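The Work After the Meal
Clearing, scraping and racking are the least taught part of shared dining. A residence program at Chisholm has begun to treat them as a subject in their own right.

By the time the evening meal ends at Chisholm House, the cooking has already received its share of attention. The menu has been posted since morning, the portions have been planned, and residents have made their views on the rice known to anyone within hearing. What remains is a long table of plates, bowls, trays and scraps, and a period of labor that until recently had no place in the household handbook.

The handbook now gives it four pages. They were written under the direction of Kevin Mac Suibhne, head of household services, who came to the residence after many years in hospital catering. The revised section took effect in May and applies to both dining rooms, which together seat 24 residents at each sitting.

"We had detailed instructions for setting a table and one sentence for clearing it," Mac Suibhne explains. "The sentence said that everyone should help. Everyone did help, and that was the difficulty. Six people would carry things to the sink at once, and the sink was the wrong place for most of them."

The revision begins with a change of location. Under the old arrangement, dishes went directly to the kitchen with whatever food remained on them. Rice collected in the drain strainer, wrappers turned up under stacks of bowls, and the counter beside the sink was full before the washing had begun. Under the present one, sorting takes place at the dining table. Trays stay flat until they have been scraped. Leftover food is brought together in one shallow tray, and wrappers are kept apart from it. Only then does anything travel to the kitchen.

The choice of vessels matters more than might be expected. The house had long relied on a single deep basin for scraps, which residents disliked because its contents were out of sight and were therefore easily forgotten. Shallow trays with a raised edge proved more suitable for grains and crumbs, and they can be carried level by one person. Clear containers are preferred wherever small items are set aside, as a glance is enough to establish whether something has been left inside.

Rice receives a paragraph to itself. It is served at Chisholm House more often than any other grain, and it behaves poorly at every stage of cleanup. Warm rice smears when it is wiped. Left overnight, it hardens along the rims of trays and must be soaked. The handbook recommends a short wait after the meal, followed by a dry scraper drawn from the far side of the tray toward the near corner. Water is introduced last. A damp cloth used too early, the text observes, "moves the rice about the table without removing it."

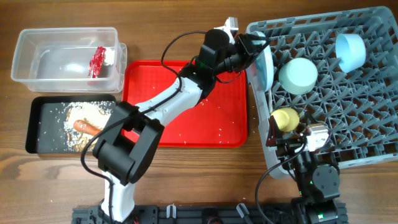
Clearing the table: a plate with a teal-blue rim held beside the gray rack, with bowls already in place and rice still to be gathered from the red tray.

The rack was the subject of the longest discussion during the revision. The older wire model held plates well but allowed bowls to slide together, so that one would often dry inside another and come away with a ring of water at its base. The house compared two replacements over a period of several weeks, one supplied by Ravon and the other by Cerkach. The Ravon rack offered more room. The Cerkach rack was smaller, with closer supports, and residents found that lightweight bowls stayed where they had been put. It was adopted for the smaller dining room, while the larger room retained the Ravon.

Loading follows a simple principle. Bowls may be placed upside down or tipped well onto their sides, provided that nothing can pool in them. Plates stand on edge, with their faces in the same direction, and are put in from the side of the rack nearest the person loading it. Cups come last. No item is to be balanced on top of another, however tempting this may be at the end of a large meal.

There is also the question of color. Chisholm House buys its everyday bowls in several pale shades, a practice that dates from an earlier period when each floor had its own set. The floors no longer dine separately, and the sets have long since been mixed. Mac Suibhne considered replacing them with plain white and decided against it. Food residue shows clearly on the pale glazes and plastics, replacements can be bought singly, and several residents had grown attached to a particular shade. The handbook makes no rule on the matter. A note in the margin asks only that chipped pieces be withdrawn at once and entered in the breakage book.

The question of cost was settled modestly. The residence set aside $200 for the whole exercise, and the sum covered the replacement racks, the shallow trays, a supply of scrapers and the printing of the new pages. A proposal to purchase a wheeled clearing cart from Trumow was put off for a year. The corridor between the larger dining room and the kitchen has a raised threshold, and it was agreed that a loaded cart would be harder to manage there than a pair of hands.

Reception among the residents has been mixed, as one would expect of any change to a daily habit. Some find the scraping stage slow, and a few continue to carry their bowls straight to the sink out of long custom. Others have taken to the new order with some enthusiasm and have asked for it to be extended to breakfast, where the quantities are smaller but the crumbs are considerably worse. Toast and pastry flakes lodge under the raised rims of serving trays, and the present scrapers do not reach them. A narrow brush is being tried for the purpose.

Work on the handbook is continuing. A section on tablecloths remains in draft, together with a page on the storage of serving trays, which are at present stacked on an upper shelf that shorter residents cannot reach without a step stool. Mac Suibhne would like them moved to the low cabinet beside the dining room door - a cabinet now occupied by board games, whose owners have yet to be consulted.

Copies of the clearing section are available on request from the household services office at Chisholm House.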